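Thread on descaling a drip coffee maker in a hard water town. Dry stuff, but I wrote it all down in January and keep getting asked for it.

Scale is mostly calcium carbonate. It coats the heating tube, the tube moves less water, and brew time goes up. Time a full pot when the machine is new and keep the number.

My Zireck took 2 minutes longer per pot before I cleaned it. The taste had gone flat too, which I blamed on the beans from Narkport.

Citric acid works and leaves less smell than vinegar. Mix it until the powder is gone. Grains left in the tank can sit in the valve.

Run half the tank, switch off, wait 10 minutes, run the rest. Then 3 tanks of plain water. Skip the paper filter for all of it.

The Clestberg has a cleaning light. It goes by cycles brewed and knows nothing about your water. Mine is set to 2000 and I ignore it.

Saithong sells a tablet. Same acid, higher price, easier to measure. Fine if you travel with it.

Thursday, the table: 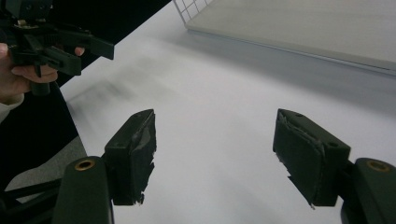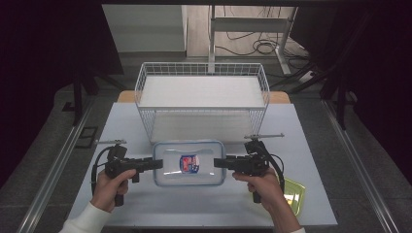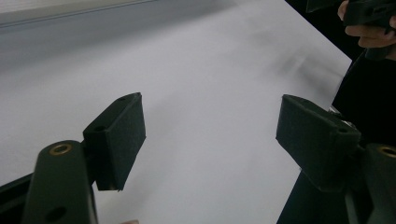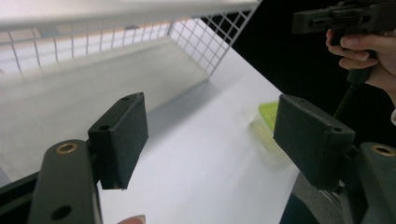
Does filtered water mean I can stop descaling?

A carbon pitcher mostly takes out chlorine and leaves much of the hardness in. Keep timing the pot and descale when it slows down.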